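Talten Standing Mat, Large
Item 805

If you spend most of your day on your feet, you already know the feeling in your heels along toward four o'clock, when the floor seems to have gotten harder since lunch. The Talten is the mat we reach for ourselves, and it's the one we have sold longest in our little shop. It is a plain mat, and we like it that way: a firm rubber base, a layer of foam with some real push to it, and a textured top that a broom can deal with.

Marta Tkachenko, who started the shop, bought her first one for the cutting counter in the back, where she stood all day measuring webbing and canvas for customers. She meant to try it for a week or so and then sell it off as a floor model. It never did make it out to the floor! (It has since gone home with her and lives in front of the kitchen sink, where her dog has more or less claimed it.)

What it's like to stand on

People who are used to a soft, squishy mat are sometimes surprised by the Talten, and once in a while a little let down, at least on the first morning. You don't sink into it. Your weight shifts a bit from foot to foot, your ankles stay level, and you can turn and walk off without that wobbly step at the side. Give it a few days before you make up your mind. If you truly want something pillowy, the Sepp is softer and costs less, and we'd be glad to sell you that one, though it does go flat sooner under a heavy pair of boots.

Shoes matter too, more than folks expect. A worn-out pair of sneakers on a good mat is still a worn-out pair of sneakers. 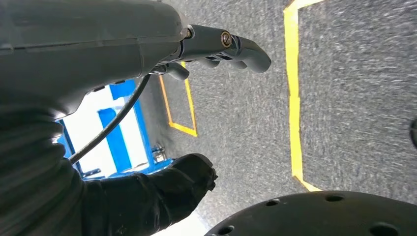
Sizes and colors

The Large is 3 feet by 2 feet, and that suits one person at one station with room to shuffle. For a long counter where you walk back and forth, you'll want the Runner, at 7 feet by 2 feet. Both come in slate and in a brown we call walnut, which hides coffee a good deal better than slate does. We had a green for a while and may have it again in October if the mill comes through with the dye.

All four sides have a sloped edge, so carts roll up and over without much fuss and toes don't catch. We do ask that you measure first, please, and measure with the cabinet doors open. We have taken back more than one Runner from a kind customer who could no longer get at the pots and pans.

Carpet or hard floor

The Talten was made with concrete, tile and wood in mind, and the ribbed underside grips those nicely so long as they're swept and dry. It will also lie on short, tight carpet of the office sort. On anything with a deep pile it tends to creep, a little every day, until you find it halfway under the desk.

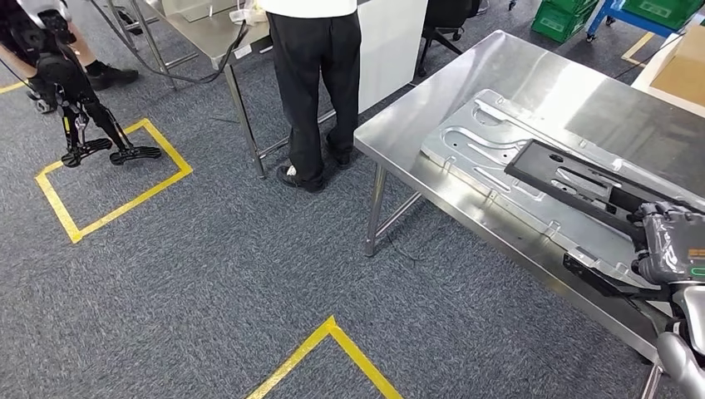 For those thicker carpets we carry the Merinow pad, a thin open-weave sheet that goes between mat and floor and can be trimmed with kitchen scissors. Cut it an inch short on every side so it doesn't peek out. The pad is sold by itself, so if your old mat is sliding around and is otherwise in good health, you can buy just the pad and save yourself some money.

When the mat first comes out of the box it will have a curl at both ends from being rolled. Lay it face down overnight in a warm room, or put a few heavy books on the corners if you're in a hurry. There is a rubber smell too, for the first couple of days, and an open window takes care of it.

Keeping it clean

Sweep it whenever you sweep the floor. For spills, warm water and a drop of dish soap on a soft brush will do, then a wipe with a clean rag, then let it air dry with both sides open to the room. Hang it over a railing or the back of two chairs if you have them. Please keep it out of the washing machine (yes, people have tried) and away from bleach, which dries out the top and leaves it chalky.

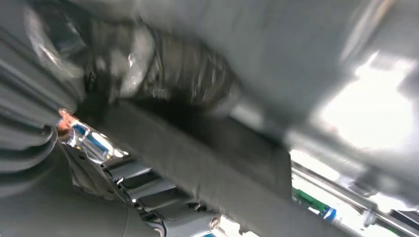
Grease is harder going. We've had good luck with Sirico paste, worked in with an old toothbrush and rinsed off well, and we keep a few tubs of it by the register for that very reason. Rinse twice, as any paste left in the texture gets slippery underfoot.

Warranty and returns

The Large and the Runner are both covered for 7 years against splitting, curling edges and foam that no longer springs back. Cuts, burns and chewed corners aren't covered, but write to us anyway and we'll see what we can do. Returns are welcome within 2 months, stood on or not, and you don't need the box.

Page updated May 20, 2026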